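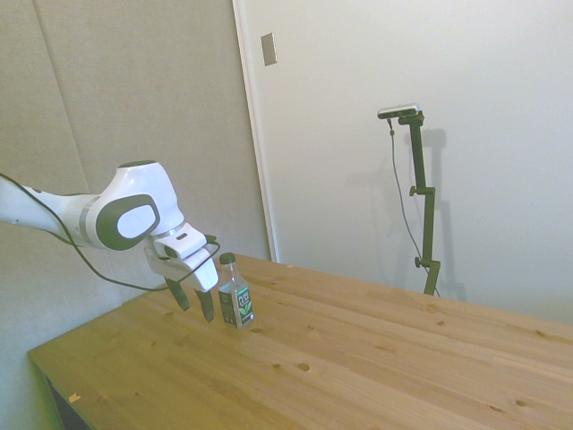
Program Updates

Revdale Refill and Reuse Project: Progress Report to the Phelan Fund, June

The project continued on schedule during this reporting period. Work centered on two areas: the choice of small bottles for the refill station, and the fitting out of the sorting room at the Revdale site.

Bottles and labels

A total of 21 bottle types were reviewed for the trial. Preference was given to slim, clear bottles with screw caps, as the level of the contents can be checked without opening them. The clear bottle with the dark green cap and the dark leaf-pattern label belongs to this group. Labels that wrap the lower half of a bottle leave the shoulders and neck free for handling, but the small lettering used on many of them remains a concern. Larger type has been requested for the next print order – the supplier, Uder, has confirmed that this can be done within the existing price.

Three bottle types were set aside after the review. Two had caps that could not be replaced separately, and the third was no longer available in the size required.

Sorting room

The pine table is now in use for bottle checks. Its plank top is sound, and the knots in the wood are considered a matter of appearance only. A second table will be ordered from Memine once the floor plan has been approved.

Budget and staffing

Spending remains within the approved amount. The storage line is slightly under budget, and the project requests permission to carry the balance forward into the next period. Liam Kinsella continues as project lead. Two part-time posts have been filled.

Next period

The refill station will open to Revdale residents for a limited trial, with collection of empty bottles at the front desk. A revised label proof and the table order will be submitted to the Fund with the next report.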